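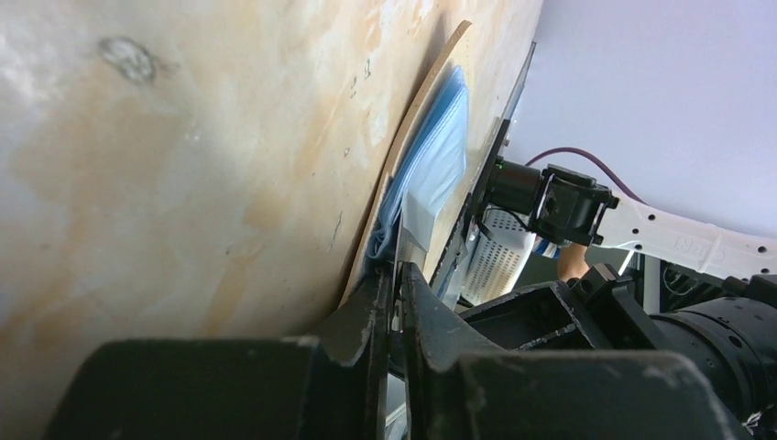
Fig. 8. Pale surface with orange-tan staining and a few dark scuffs, next to light blue folded material.

Home | Guides | Kováčik Steam Cleaner | Section 3: Old Stains

3. Lifting old stains

Now for the fun part! Old marks take a bit of patience, but the Kováčik copes with far more than you might expect, and a faded tabletop or a tired hall floor can look years younger by teatime.

1. Fill the tank with 400 ml of cold tap water and screw the cap down until it clicks.
2. Plug in and wait for the green light. It takes around 3 minutes (a little longer in a chilly garage).
3. Fit the flat head and slip a clean cloth over it, tucking both corners under the clips.
4. Point the head into a sink and squeeze the trigger until the spitting stops and you get a steady plume.
5. Try a hidden corner first. Let it cool, wipe it, and have a good look in daylight.
6. Work across the stain in slow, overlapping strokes. Swap the cloth as soon as it looks grubby – you'll get a much cleaner finish!
7. Wipe with a dry towel and leave to air.

Note: Orange or brown marks can go deep. Two gentle goes a day apart work better than one long blast.

Note: Scuffs often need a soft rubber before you steam. Do try it, it's very satisfying.

CAUTION: Never open the tank while the red light is on. Unplug and leave the cleaner to cool fully.

CAUTION: Keep steam away from cardboard, thin plastic and unsealed wood.

For limescale, see Section 4.

Comments

Mareike Wegener: Did our porch tiles in June with the flat head. The second go made all the difference.

Peter Michalík: Does the 200 ml travel tank fit this one? Mine came with the Lanonden kit.

Mareike Wegener: Yes, same thread. You'll be refilling a lot though!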